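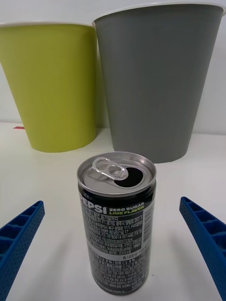
Figure 3.1 An opened beverage can. The pull tab stays attached to the lid.

Chapter 3
Packaging and the Materials We Throw Away

Chapter Outline
3.1 What a Package Is Expected to Do
3.2 Metal, Glass, Paper, and Plastic
3.3 Collection and Sorting
3.4 Deposit Laws and Other Public Policies
3.5 Case Study: The Town of Skernine

Learning Objectives
After studying this chapter, you should be able to:
Describe the main functions of a package and explain how they can conflict.
Compare the four common packaging materials in terms of weight, strength, and ease of recycling.
Trace the path of household waste from the curb to the sorting plant.
Explain how a deposit system changes the choices of buyers and sellers.

Introduction

Most packages have a short working life. A drink may be finished within minutes of being opened, and a bread bag may last only until the end of the week. The material that held the product, however, continues to exist long after the product has been used. Someone must collect it, move it, and either turn it into something else or bury it. The cost of that work is seldom printed on the price tag.

Chapter 2 examined how goods travel from the factory to the store. In this chapter we follow the same goods in the other direction, from the home back to the materials market or to the landfill. The two journeys are closely linked. A package that stacks well on a truck may be hard to take apart, and a package that keeps food fresh for a long time may be made of several thin layers that cannot easily be separated.

Consider the beverage can. Early drink cans had to be punctured with a separate tool. Later designs used a ring that the buyer pulled off completely, and these rings became a common form of litter on beaches and roadsides. The tab that remains fixed to the lid was adopted in large part to solve this problem. It also means that the tab enters the recycling stream along with the can. Small changes in design of this kind can have large effects on public spaces, and they often cost the buyer nothing at the time of purchase.

Other materials present different difficulties. Glass can be melted and formed again many times, but it is heavy to transport and breaks during collection. Paper and cardboard are easily gathered, although grease and moisture reduce their value. Plastic is light and inexpensive, yet the word covers a wide family of materials that must usually be kept apart if they are to be used again. Section 3.2 considers each of these in turn.

Public policy also shapes what happens to a package. Some governments require a deposit, a small sum added to the price and returned when the empty container is brought back. Others charge households by the bag for mixed waste — a method that rewards careful sorting but may encourage illegal dumping. Students should note as they read that the same rule can produce different results in a dense city and in a farming district.

The case study in Section 3.5 concerns Skernine, a town that replaced its single weekly pickup with separate collections for containers, paper, and food waste. The change began in November, and more than 26 public meetings were held before it took effect. The neighboring town of Grelgate kept its existing system, which allows the two to be compared.

Key Terms
deposit system
landfill
mixed waste
primary package
recovery rate
sorting plant

Before You Read

Keep a record of every package you discard over the next two days. For each item, note the material, the product it contained, and where you placed it. Do not change your usual habits. Bring your record to class, as it will be used in the first activity of Section 3.1.

3.1 What a Package Is Expected to Do

A package has several jobs. The first is to contain the product, so that a liquid or a powder can be moved and sold in a known quantity. The package that touches the product directly is called the primary package. Cartons, trays, and shrink wrap that hold a number of primary packages together are known as secondary packaging, and they are often removed before the customer ever sees the goods.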